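Play Corner and Toy Check, Lornbridge, February

Checked by: me (Geetha Rodrigues), with Arnaldo Cardoso on the second half
Started: Tuesday, 8:15 a.m.

Same list as last time, and I've put my comments after each line. Sorry for the length, I type the way I talk!

1. Tables steady, no wobble. OK
Leaned on every one of them, both ends. The long white ones are fine. The little round one by the coat hooks rocks a bit, so I folded a piece of card under it, and Arnaldo is going to look at the foot properly.

2. Edges and corners smooth. OK
Ran my hand all the way along. One rough spot on the bookcase, sanded and done before coffee.

3. Gap between tables. COMMENT
I know we've been round and round on this one, but small fingers do find gaps. Push them right together or pull them well apart, please. I don't mind which.

4. Toy food, surface condition. OK, with one out
I love doing this box (it's the only part of the check where I get hungry). Every piece gets turned over and squeezed, and I run a thumbnail along the seam. The Gallus set has held up really well. One pear had split at the stem and went straight in the trash.
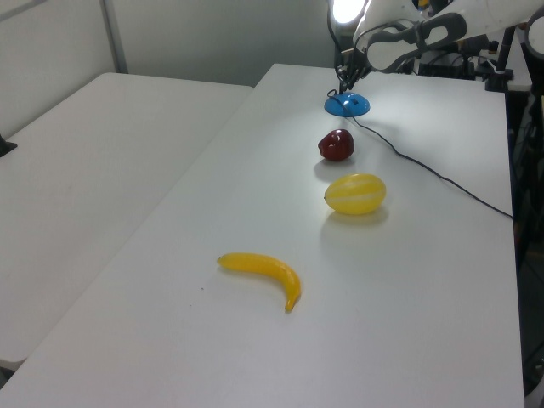

Shiny pieces are easier to check than the matte ones, because a crack catches the light and you spot it right away. Fruit with stripes or bumps takes longer, so tip it under a lamp and go slow. Anything with a stem gets a good tug as well.

5. Toy food, size. OK
Nothing in the box goes through the small parts tube. Krešimir asked about the Skandolside grapes again, and the answer is still no.

6. Cords and cables. NEEDS ATTENTION
Any cable that crosses a tabletop and hangs over the side is a pull hazard, and it goes down as one on my sheet. Clip it along the edge or get it off the table before the children come in. Rukhsana has a bag of 400 clips in the supply closet, so we're not short!

7. Lamps. COMMENT
Bright is good for checking toys and not so good at a three-year-old's eye level. Point them down or away. I also want the bulbs looked at for heat, which I didn't get to.

8. Cleaning log. OK
Filled in up to Friday. Fouzia Naqvi's initials are on nearly every line, so somebody else please take a turn.

9. Storage bins, lids and labels. NOT OK
Bin 317 has no lid. It had one at the last check. If it's being used as a sled, I'd like it back.

To do before the next check: cable clips, table foot, bulbs, lid. Replacement pear is on the Gallus order with the crayons, total came to 65 dollars.

G.R.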